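A moldura da minha avó

Comprei a moldura na feira de Liltau por 4 moedas, e já aviso que sou péssima a regatear. O homem pediu 3, eu percebi mal e dei-lhe mais uma. Ele nem pestanejou, guardou tudo no bolso do avental e embrulhou-me aquilo em jornal.

Eu andava à procura de uma coisa para pendurar no corredor, onde a minha avó teve durante a vida inteira um calendário da Drarer, a loja de ferragens (sempre do mesmo ano, porque gostava do cavalo). A casa agora era minha, o cavalo tinha ido com ela, a pedido expresso, e na parede ficou um retângulo mais claro que me irritava todas as manhãs. Cheguei, pousei a moldura virada para baixo e fiquei a olhar para as costas dela, à procura de uma assinatura, um preço, qualquer coisa!
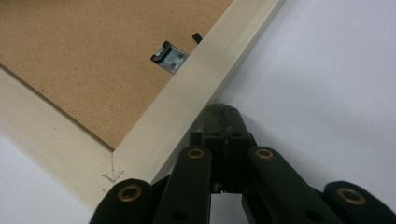 O canto da moldura, visto por trás.

Não havia nome nenhum. Mas quando abanei a moldura junto ao ouvido, e eu abano tudo, até os melões, ouvi um papelinho a correr lá dentro. Ora, uma pessoa sensata ia jantar. Eu fui buscar a faca da manteiga.

Era um bilhete de autocarro da carreira de Maseo, número 2233, dobrado em quatro. No verso, a lápis, alguém tinha escrito: "Se não vieres até junho, vendo a mobília." Só isto. Li em voz alta, primeiro zangada, depois a chorar, depois com a voz do senhor da feira, e em todas as versões me parecia uma coisa terrível para se deixar atrás de um quadro.

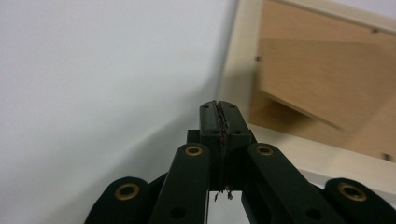

Nessa noite não dormi nada. Quem é que não tinha vindo? E a mobília, teria sido muita? Às três da manhã já tinha inventado um armário de espelho, um marido embarcado e uma cunhada invejosa em Hjaltested, que é a terra mais longe de que me lembrei.

No dia seguinte voltei à feira. O homem estava a arrumar chávenas e nem levantou a cabeça quando lhe mostrei o bilhete.

— Isso é letra da minha mulher — disse ele.

Fiquei sem pinga de sangue. Pedi desculpa, quis devolver-lhe o papel, quis devolver-lhe a moldura, acho que até lhe ofereci o casaco. 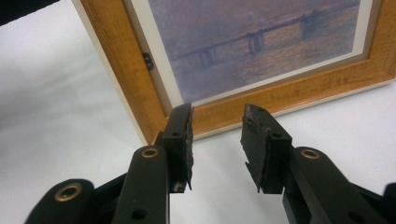

Ele riu-se tanto que teve de se sentar num banco que estava à venda. Tinha chegado em julho, contou-me, e ela já vendera tudo menos a cama e aquele quadro. Viveram 100 dias a comer no chão, e ela dizia que nunca tinham jantado tão bem.

— E porque é que o está a vender agora? — perguntei.

— Porque ela me mandou. Está ali, na banca dos queijos.

Olhei, e uma senhora de lenço acenou-me com a faca na mão. Comprei-lhe meio queijo. Também paguei demais.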